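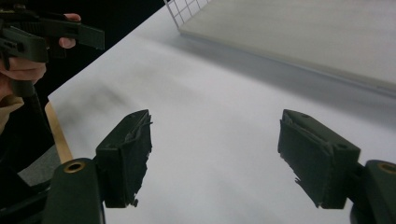 Worktop at Skavumham, white matte finish, with a light grey board or tray set on it.

About Nekurex

Nekurex writes and maintains storage and packing methods for small rooms: kitchens, stock cupboards, school food rooms and staff areas. We work from two sites, Cladidbridge and Skavumham. Cladidbridge holds the office and the written records. Skavumham holds the tables, shelving and containers on which each method is tried before it is issued.

What we issue

A method is a short document, normally one side of paper. It lists the items to be stored, the container for each item, the position of the container on the shelf and the order in which things are put away. The current catalogue holds 141 methods. Each has a number and a revision letter, and withdrawn numbers are not used again.

Methods are supplied as part of a room survey or as single sheets. A survey covers the shelf heights, the depth of the worktop, the clearance above each shelf and the path between the table and the storage. Single sheets assume a standard table and a free-standing rack, and the customer checks the dimensions against the table printed on the back.

How a method is tried

Work is done on a clear table. The rack goes towards the far end and the container nearer to the person packing, so that the hands don't pass over the rack while the lid is being handled. Items go in with the printed label facing up. Tall items are laid flat if the lid would otherwise touch them.

Every method is tried by 2 people working separately from the same sheet. If they finish with different layouts, the wording goes back to Cladidbridge for correction. Most corrections concern words such as "behind" and "beside", which depend on where the reader stands — our sheets now use "near side" and "far side" throughout.

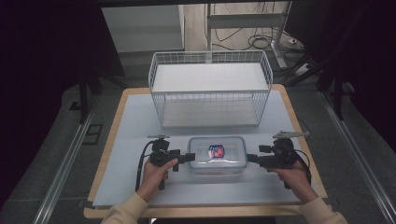
Why do you recommend clear containers for small packaged goods?
The contents and the label can be checked with the lid closed, so the container is opened less often and is more likely to go back to its own place.

Racks and containers

We don't manufacture either. For open storage we specify wire-mesh sides where the contents need to be visible and solid shelf panels where small packets would tip or slip through a grid. Containers are specified by internal dimensions, lid type and whether they can be stacked when full. Capacity in litres is given for reference only, as it says little about whether a rigid packet will fit.

Avcı series

The Avcı series is our set of sheets for shared kitchens. It was revised in June and now treats the dry goods shelf and the packed lunch shelf separately. Holders of the earlier revision can exchange it by post through the Cladidbridge office.

Visits and enquiries

Skavumham is open to customers by appointment. Bring the room measurements and a list of the items to be stored, including any that are kept in their original packaging. Survey bookings and catalogue requests are handled at Cladidbridge.

Page last revised Oct 24, 2018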